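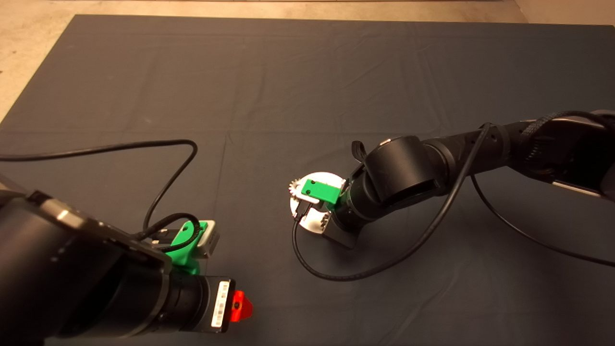 The dark grey cloth mat down on the concrete, fold lines and all

Big cloth mat on a concrete floor: how do you get the creases out?
Posted by Deirdre Kavanagh, April

Hello all! I've gone and done it, I've put a proper big cloth mat down in the workroom and I'm delighted with it. It's a dark slate sort of grey, completely matt, and it looks lovely against the pale concrete (which is a beigey colour and shows every crumb). It came folded from Narkis, 246 cm on the long side, and I carried it home on the bus like a very heavy pizza.

My only grumble is the creases. There's a shallow fold straight across the middle and some soft wrinkles up at the top. They're faint, but once I'd spotted them I couldn't stop looking. Has anyone got a mat like this to lie properly flat? I don't own a steamer. I do own an iron and quite a lot of patience.

---
tufted_tom
Oh that's a smashing colour. Leave it alone for 10 days and walk over it in your socks. Mine had a fold you could have lost a pencil in and it went by itself.

---
Marrowfat
Disagree with tom, sorry. Mine was left alone all winter and the line is still there. Damp tea towel, iron on medium, press down and lift, don't drag it. Do the back first in case it goes shiny. Dark cloth shows iron marks something terrible.

---
tufted_tom
All winter on a cold floor though! Was the room heated?

---
Marrowfat
It was not. Fair point, but I still say iron.

---
oldrich_v
Good mat, I have nearly the same one in brown. I would not iron on the concrete itself, the floor pulls all the heat away and you stand there for an hour. Put a folded blanket under the part you are working on and move it along as you go. Then roll the whole mat round a cardboard tube with the fold on the outside and leave it two nights. The carpet shop in Londville gave me a tube for nothing, they were pleased to be rid of it.
Oldřich Vrabec

---
Pip in Wustosbridge
Seconding the tube!! I did this with a Baysal one and it came up beautifully. Never fold it again afterwards, that's my rule, roll it or leave it down.

---
Deirdre Kavanagh
You're all marvellous. A tube! I'd never have thought of it. Is it worth putting something grippy underneath while I'm at it? It's just cloth straight on the concrete at the moment.

---
Marrowfat
Yes, get a thin underlay. Cut it two inches short all round so it doesn't peep out.

---
oldrich_v
I would wait with the underlay. Concrete can hold damp and you want to lift the mat now and then and feel the back of it. With underlay people stop checking.

---
Marrowfat
The open mesh kind lets air through. I've had mine down for ages and it's bone dry under there.

---
Pip in Wustosbridge
Do you hoover it or shake it, Deirdre? Mine is a magnet for fluff and I love it anyway.

---
Deirdre Kavanagh
Shake it over the back wall so far, then a lint roller on my hands and knees with the radio on (bliss). I'm trying the blanket and iron on one corner tonight and ringing round for a tube in the morning. Underlay can wait until I've seen how dry the back is. Will report!

---
tufted_tom
Socks. I'm telling you.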